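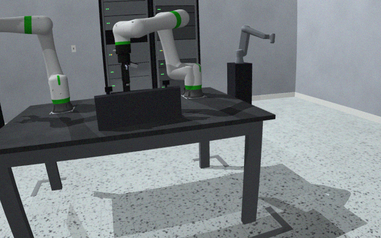
Two white robot arms mounted on a dark tabletop.

Review: The Jurkska Convention Kit

I run an evening civics group at the library in Clallargate, and for three years I have been looking for something that would get grown adults to argue about how a country ought to be set up without anybody bringing up last night's news. My friend Chia-hao Tseng lent me his copy of the Jurkska Convention Kit in September (he teaches high school government and swears by it), and after running it twice I went ahead and bought one for us.

The idea is simple enough. Your group is the founding assembly of a made-up country called Werska, which has just broken away from a bigger neighbor, and you have to agree on a constitution before the money runs out. There are 36 delegate cards, each with a home province, a few things the delegate wants, and one thing the delegate will walk out over. Then there are 60 article cards to debate, covering everything from how judges are picked to which languages go on the coins. The box says it plays with up to 36 people, naturally, but I would stop at 25 unless you have a very firm person in the chair. We had a full house the first Thursday and the folks in the back row hardly got a word in.

What I love most is the fight over small stuff! We spent most of an hour on the flag and the national anthem, and it got heated in the best way, with a retired mail carrier giving a speech about mountain people that I still think about. The delegate cards are nicely written. They give you enough to hang a position on, and then they leave you alone. A shy member of ours drew the delegate from Kamath, the poorest province, and by the second session she was trading votes on the upper house like she had been doing it all her life.

Now for the grumbles. The rule book is a slog. It runs long, the section on amendments sends you back to the section on voting, and the section on voting sends you forward again, and I ended up writing my own one-page version with Chia-hao's help. The vote tokens are thin and slide all over. You get 200 of them, so losing a few won't hurt you, but I'd have traded half for something with a bit of weight. And the "crisis" cards, which are meant to shake things up, felt silly to us. A flood in the capital I can go along with. A royal wedding in the middle of a debate on habeas corpus, no.

I should also say that the two-hour playing time printed on the box is wishful. Our first session ran until the lights were flicked at us and we had only settled nine articles. Plan on three evenings, put the difficult ones (the courts, emergency powers, who gets to vote) on the second, and bring snacks.

If your group is small, say eight or fewer, I'd hold off, as the provinces need a few delegates each for the bargaining to work. For a classroom or a good-sized club I'd buy it again. Four stars from me, and we start our third Werska next month, this time with a monarchy on the table.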